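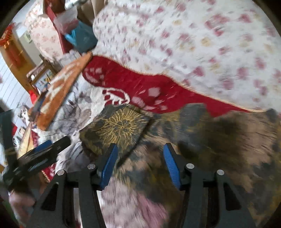 The Goteck student robotics club in Prikanville began its fall term with a single assignment: household fabrics. Members are recording demonstrations with hand-held grippers, and the recordings will be used to train the arm the club intends to enter in the Iltex student competition next July.

I have served as the club's faculty adviser for five years, and I set down these notes for members and their families. The target for the term is 300 accepted demonstrations. The archive held 2,786 recordings at the close of last year, most of them made at a workbench with blocks and cups. Bedding is a considerably harder subject. It folds, slides and bunches, and its patterns run into one another.

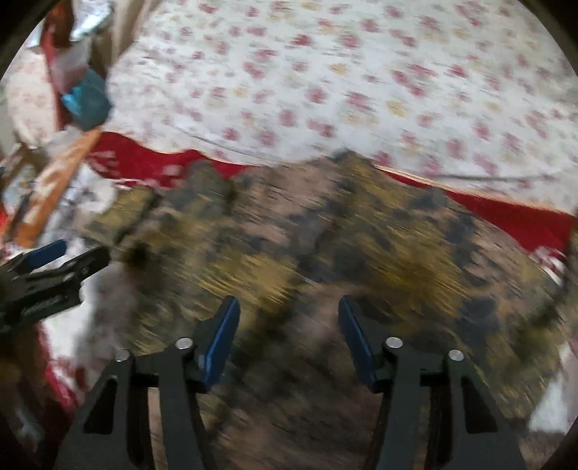

Gripper work beside the bed, with the floral bedspread and patterned rug.

Radymyr Dovhaniuk, who leads the data group, has asked that each member review recordings before submitting them. Blur remains the most common fault - fast wrist turns are the usual source - and members are requested to slow their movements accordingly. File names should follow the Kushnir format adopted last year.

Recordings for the first round are due to the data group by September 18, 2025. Members who require a gripper for home use should sign the equipment sheet in the club room.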